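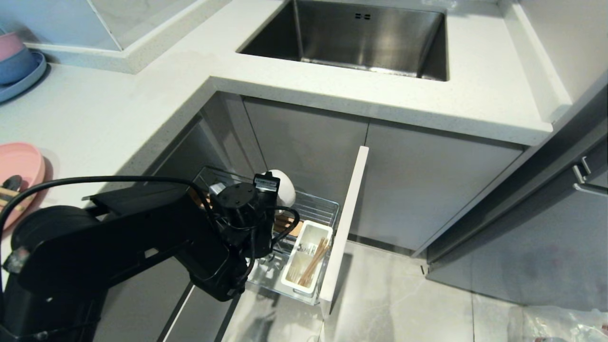

Re: [robotics-club] Kitchen task – who is doing what before Wednesday

Charmaine Hlongwane wrote:

> Hi all,
>
> Three things from the meeting, for those who left when the pizza did.
>
> 1. The kitchen round is chopsticks, spoons, bowls, plates and cups. No
> glass, no knives. Everything starts on the counter and ends up in the
> pull-out basket or stays where the task card says it stays. I would like
> us to stop arguing about whether a cup belongs in there. The card says
> it does.
>
> 2. We have 39 usable demonstrations of the drawer. I asked for 59. I
> know the semester is the semester, but the arm does not learn from our
> intentions.
>
> 3. Can somebody please tell me whether we are Team Sturkano or Team
> Sanna? The entry form has one name and the poster has the other.
>
> Charmaine

Charmaine, and everybody,

Taking these out of order, as is my habit.

On 3: we are Sturkano. Sanna is the arm. I know the poster says Team Sanna in letters you can read from the parking lot, and I know who made the poster, and it's a very good poster. But the form went in under Sturkano in March and changing it means writing to the organizers, who take a week to answer and then ask for the form again. I have a marker and am willing to deface the poster if the artist would like to be elsewhere at the time.

On 2: guilty. I owe eleven of the missing ones myself. I did an evening of them and threw out most of what I got. For those who haven't driven yet, the trouble is the back of the basket. Reaching the front is easy, you come in high over the utensil holder and down. To get to the back you have to bring the elbow across the whole opening with the drawer front standing up on one side of you like a fence, and the gripper is a good deal fatter than the hand you imagine you have. I clipped the basket rail more often than I'd like to put in writing. The wires at the gripper also want to visit the utensil holder on the way past. Please look at them before every run and tuck what you can. I've asked for clips. I asked for clips last year too.

What worked for me, such as it was:

Pull the drawer all the way out before you start and check that it's against its stop. If it's half an inch short, the whole session is half an inch short and you will find this out at home.

Come in over the back edge of the basket, pause, then go down. The pause feels silly. Do it anyway. The runs where I swooped in like a seagull are the ones the model copied worst, and it copied them with real enthusiasm.

Keep the chopsticks bunched in the holder and leave them alone unless you're recording a chopstick run. Two of my cup runs have me brushing against them and correcting, and now we have a policy that approaches any cup with a little apologetic shrug to the left.

Write down what was on the counter at the start. "The usual" is not a layout. I found that phrase in the log nine times and four of them were mine.

On 1: I'm not going to reopen the cup. I only want it recorded that the card says "drinkware upright, in or beside the rack," and that "beside" has a meaning in English. If the judges take it to mean inside the basket behind the holder, fine, that's where we've been practicing. If they mean the counter, we've spent a month learning the harder thing for no points. Could you ask them, Charmaine? They like you. When I ask, they send me the PDF.

Then some things that weren't in your message but should have been.

Money. We have 500 left of the project grant, and Pluston want most of it for a second set of finger pads. The current pads are fine on bowls and plates and bad on spoons. My suggestion is that we order one pair, run the spoons on those, and keep the old pair for everything else. Swapping is four screws and some language. If anybody feels strongly that we should spend it on the fancy gripper in the catalog instead, please remember that it costs 1,515 and that we are a student club.

Software. The Sesunitz logger is still dropping the wrist feed if you start it before the arm has finished homing. The fix is to wait for the beep. The real fix is on my list, between my statistics assignment and sleep. Until then, wait for the beep, and then check that the file is getting bigger. Two people last week recorded a whole evening of beautiful joint angles with no pictures to go with them. You know who you are and I'm told you've forgiven each other.

Schedule. I've got the kitchen from 4 to 9 on Wednesday. Each slot is an hour, two people to a slot: one drives, one resets the dishes and keeps the log. Swap halfway, or the person resetting dishes gets bitter. So far it's me at 4 and me again at 8, and I'd rather not be both people in either of them. First-years, this means you as well. You can't break Sanna by driving slowly. You can break Sanna by driving fast, and we have a repair invoice to show for it, so there is some precedent.

Please also shut the drawer when you leave. Last time it was left open overnight and I met it with my shin at ten to eight in the morning, carrying a laptop. The laptop is fine. Thank you to the two people who asked about the laptop.

If we get the remaining twenty done on Wednesday I can start training that night and have something for us to be disappointed by on the weekend. The last policy managed the pink bowl nearly every time and then, on the chopsticks, went to the right place, closed on air, and carried the air very carefully back to the counter. I've seen worse grades given to worse work.

Reply to the list with your slot, please, and not just to me. I lose things.

Sturkano logistics, such as they are

PS: The small dark spoon is ours. It goes with the set, it's on the task card, and it's not for yogurt.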